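Vomimley Discussion Board
Facilities and Operations > Equipment and Automation
Topic: Machine handling of household and shop-floor chores: present status
6 replies

Posted by: ops_moderator
12 Jan 2018

Members are invited to state their position on the following matter. The board has received repeated requests for guidance on whether general chores (bagging, sorting, folding, wiping down, emptying bins) may be assigned to machines at member sites within the next budget period. Dedicated equipment such as conveyor baggers and floor scrubbers is outside the scope of this topic. Replies should distinguish between what a member has observed and what a member expects.

Posted by: linen_and_stores

Our department's position is that they may not. We operate a stores room and a small laundry. In September we reviewed the chore list for both rooms and marked each item according to whether the object keeps its shape when it is picked up. Boxes, bottles, trays and tins keep their shape. Sheets, liners, sacks and film do not. The second group takes up the greater part of the working day, and we have not been shown a machine that can be left alone with it.

We do not object to trials. We object to a plan that removes hours from the schedule before the trial has been completed.

Posted by: Sithole_dock2

I must disagree with the previous member in part. At the Sithole site we ran a sorting cell for mixed returns. Over one test period it was given 1167 items and placed 1000 of them in the correct bin without assistance. The remainder were set aside for staff. The cell was slow, but it ran during hours when the dock is closed, and speed was therefore not a concern.

I accept that the items were mostly cartons. Bagged goods were included and accounted for a large share of the failures. Even so, a machine that completes most of the work and sets the rest aside has a place on the floor today. The question of whether it can do every chore is the wrong test for a purchase.

Posted by: gripworks_tech

I would ask members to consider bags more closely, as both replies have touched on them. Thin plastic film is among the hardest materials on any chore list. It is shiny, so a camera receives bright reflections where it needs an outline. It is partly see-through, so the surface and the thing behind it are easily confused. It also changes shape as soon as a finger presses on it, and any plan made a moment earlier may no longer apply.

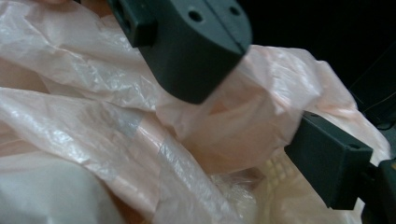

Gripper fingers at a pink plastic bag. Note the glare on the folds.

A person would take hold of this bag without thinking. For a machine, the first difficulty is deciding which fold to close on. The raised mound between the fingers is a reasonable choice, but there is clear, crinkly plastic lower down, and toward the lower right something cream-colored with a raised grid is partly covered by the film. Whether a pinch at any given point would gather one layer or several cannot be judged from the surface alone.

My own view is that progress will come from practice on large numbers of ordinary objects, with people guiding the tool by hand. I do not expect it within the budget period named by the moderator.

Posted by: linen_and_stores

I thank the previous member. The remark about layers agrees with our experience. When a new employee opens a liner, he or she rubs the edge between two fingers until the sides come apart. We have never written this down as a step because every employee arrives already knowing it. I would like to hear from any member who has seen a rigid two-finger gripper do the same.

Regarding the figures from Sithole_dock2, I note that 167 items were left for staff. In our stores room that would require a person to be present, and the saving would be lost.

Posted by: Sithole_dock2

A person is present in the morning in any case. The set-aside bin is cleared before the first truck is unloaded. I would not claim the same arrangement suits a laundry, and I withdraw any suggestion that it does.

I have not seen a gripper separate the sides of a liner. We changed to liners with a stiff rim at one station and the problem became smaller. It did not go away.

Posted by: Zutden_home_services

Our organization sends staff into private homes, and we wish to add a point about setting. A dock can be lit and arranged to suit a machine. A kitchen cannot. The lamp may be on one side only, with half the work in shadow, and the items to be put away will differ at each address. We tested the Peltent arm in a training kitchen, where it was asked to put away groceries. It handled cans well. It dropped or failed to lift most items in soft packaging, and our staff spent longer preparing the counter than they would have spent on the chore.

We have 326 client homes on our current list. We could not prepare the counter in each of them. Our recommendation is that household chores be treated separately from shop-floor chores in any guidance the board issues, and that soft packaging be listed by name as unsuitable for unattended handling.

We would support the request for further information on liners. If a member has a trial planned, we are willing to supply bags of the kinds our staff meet most often.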